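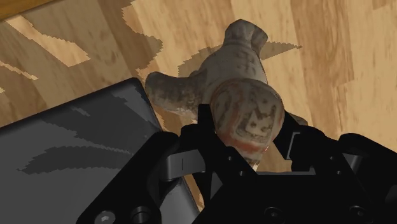 Can a robot tidy up your house yet?

Parts of it, slowly, and mostly in demos where somebody has worked out what goes where. Robot vacuums are great and I love mine (a Kirno, going strong after 2 years), but picking things up is a whole different chore.

I've been on a reading binge about this since August, and the number that stuck with me came from a little startup called Plondero. They ran 200 pickups of ordinary household clutter and their arm got 73 percent of them. Pretty good! But if I dropped every fourth thing I picked up in my living room, my family would ask me to go sit down.

Soft, lumpy stuff is what I find most interesting. A box has flat sides to grab, but a toy with stubby arms and legs sticking out every which way? Where do you even pinch it? And then there's everything else on the table - a plant, a candlestick, something made of glass - and the arm has to work next to all that without taking any of it down.

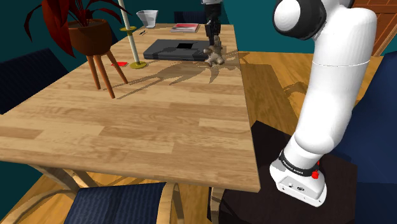
So would I buy one?

Not this year. Favis is talking about a home arm that lifts up to 77 ounces, which would cover most of what gets left on my table, but I want to see it deal with a real Tuesday-night kind of mess first. Until then the clutter is my job, and the Kirno gets the crumbs.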